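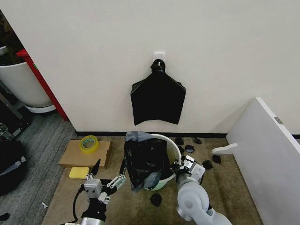 I've been using the Plornent two-arm kit for collecting household demonstrations since July, and I've put off writing this because my opinion of it kept changing. First fortnight: loved it. Third week: wanted to post it back. Now I'd say I like it a lot, with a list of grumbles, most of which are about the software and one of which is about a cable.

For anyone who came straight to the review, my use is fairly narrow. I collect tidying-up tasks for a small learning project, mostly bins and bags, with bits of black rubbish scattered over a mat. One person drives both arms, the head camera records along with the joint positions, and every attempt gets saved as an episode. The policy we train on it is then supposed to manage a bucket and a bin bag by itself. Supposed to!

Bin bags are horrible, by the way. I picked them because I wanted something soft and awkward, and I got what I asked for. A liner bunches up, it folds over the rim, it goes nearly see-through where you stretch it, and it never sits the same way twice. If you're choosing a kit for boxes and blocks you can ignore half of what I say below, as pretty much anything on the market will do you fine.

So, the arms. The gripper fingers are the best thing about the Plornent by a mile. They open wide enough to go over the rim of an ordinary plastic bucket, and the black tips have enough bite to hold thin plastic without tearing it, as long as you're gentle on the trigger. My old Begay set had smooth metal tips and I lost count of the bags that slithered out halfway up. I've torn a few with this one too, but those were my fault.

I nearly always work with one hand steadying the bucket on the right and the other doing the fiddly stuff with the bag on the left. The kit copes well with that. There's a "hold" button on each controller which keeps one arm where it is while you concentrate on the other, and I can't tell you how much less tired I am at the end of a session. It does have a slight sag when you let go of hold (the arm drops a touch, then catches itself), and that sag ends up in your data. I've trained myself to release it slowly. There should be a setting.

Now the cable. It runs from the side of the gripper back along the forearm in a loose curve, and when you reach low and turn the wrist inwards it will find something to catch on. With me it's usually the bag. I've got it under control with two hook-and-loop straps, but a kit at this price ought to come with its own clips. The Begay did, to be fair to it.

Setting up took me most of a morning. The printed guide is decent up to calibration and then goes a bit vague, so I ended up writing to their support desk. I got a reply from Žofie Šimko, who sent me a corrected page and told me to calibrate with the grippers shut. Worked first time. Very happy with that side of things.

The recording software is called Clerkard and it's a mixed bag (sorry). Starting and stopping with the foot pedal is lovely and I'd never go back to keyboard shortcuts. Naming tasks is easy. Reviewing what you've recorded is where it gets annoying: the list reloads from the top every time you delete something, so if you're on episode 500 and throw one away, off you go scrolling again. I had 658 episodes from the bag task and threw out 281 of them, so you can imagine the language. Most of those were early ones where I was still learning to drive, plus a batch where I'd knocked the head camera and it was looking at far too much wall.

Which brings me to the camera. The view is wide, and I mean wide. It takes in the bucket and the mat, and then a good deal of everything else near it, plant pot included. I left my bits and bobs about on purpose, a sponge, a roll of packing tape on a piece of cardboard, that sort of thing, and I move them between batches so the model doesn't decide that a yellow sponge means bucket. If you prefer a clean background you'll want to put up some sort of screen. The picture holds up well against a pale wall, and shiny black plastic still has some highlights in it, so the folds aren't one big dark blob. My last camera gave me the blob.

A few smaller things, in no order. The arms are quieter than I expected and I can work while someone's on the phone next door. The pedal slides about on hard floors but stays put on carpet. The controllers are sized for bigger hands than mine, and after an hour my thumbs know about it. Export took 11 minutes for the full set, and every file opened in our training code without any fiddling, which has never happened to me before with anything.

I did look at the Pesudport as well before buying. It's cheaper and the software is nicer, no question, but the grippers don't open far enough for a bucket rim, so that was that for me. If you're mostly picking up small objects from a table I'd have a proper look at it.

Would I buy the Plornent again? Yes, for soft stuff on the floor. I paid 3,521 for mine with the spare fingertips included, and I'd get the spares if I were you, the left pair wears faster. Four stars. I'll come back and make it four and a half if they fix that scrolling.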